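About the Porkuvwood Motor Museum

We love small cars with big stories, and for years we have been filling an old bus garage in Porkuvwood with them. The star of the place is the Clutari 500, a rear-engined two-door that came out of the Dravon works and carried whole families to the beach with the luggage on their laps. Dravon built 1,141 of the first series, and we own three – one runs beautifully, one runs when it feels like it, and one is still in boxes! 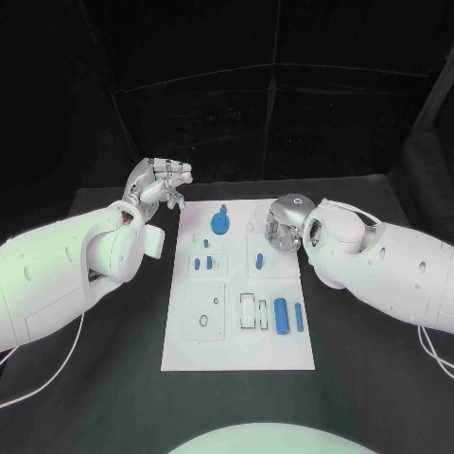 Two arms over the white board.

Our collection also covers the Lai, the light delivery van that shared the Clutari's gearbox and very little else. It weighed 1,099 pounds empty and had a sliding door on the wrong side for most bakers, who bought it anyway. We have the order books, the paint charts and a shelf of dealer brochures, and we're always glad to pull them out for anyone restoring one.

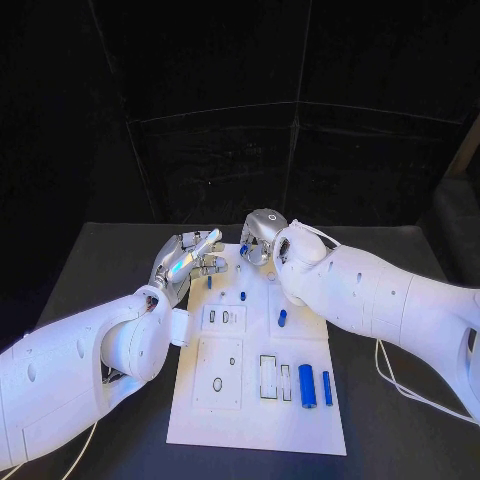
A metallic hand and the blue cylindrical parts.

The workshop is open to visitors every afternoon from May on. Come and ask questions! We rebuild engines, reline brakes and make the odd trim piece that hasn't been sold in decades. Right now we're deep into a 355 cc twin from an early Clutari, and the crankshaft has turned out to be a later type, so somebody 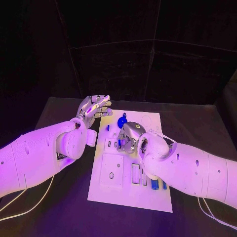 swapped it long before the car came to us. We're keeping it, as it's a better part, and the original type will go in the display case if we ever find one.

School groups are welcome in the mornings, and there's a ride around the yard in the Lai if the weather is dry. Members get the parts newsletter and first pick at the spring swap meet.
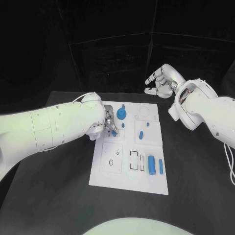

One member wrote to us that the Clutari was the first car she ever drove, and that she had forgotten how loud second gear was until she sat in ours again. We hear that a lot, and we never get tired of it.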